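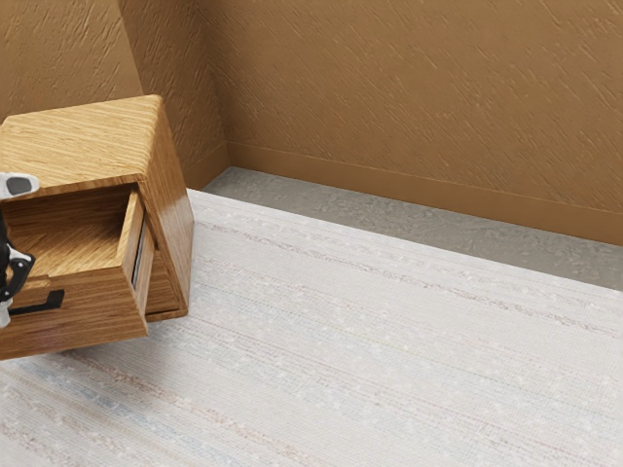 Wooden nightstand with upper drawer open.

Brumon Tow-Behind Brush Cutter, 60-inch

The Brumon is a rotary brush cutter for clearing overgrown lots, fence lines and field edges. It hooks up to a standard 2-inch ball and runs off its own engine, so you can pull it with an ATV, a side-by-side or a small tractor.

Cutting width: 60 inches
Cutting height: adjustable, 9 positions
Weight: 405 lb
Hitch: 2-inch ball
Blades: two, swinging, reversible

The swinging blades fold back when they hit a stump or rock. Grass, brambles and young saplings are fine. For standing trees, look at the Nevcombe forestry head instead.

The offset tongue can be set to either side, which lets you cut under low branches and along a fence without driving through the brush yourself. Pin it straight again before you load the cutter on a trailer.

Sold with blades fitted, a hitch pin and a printed manual. Engine oil is not included. Spare blades and belts are stocked at our Skultero yard and can be picked up or shipped.

Also available to rent by the day or week. A deposit is required, and the cutter must come back with the deck scraped clean.

For parts and rental bookings, ask for Ciarán Mac Mathúna at the service desk.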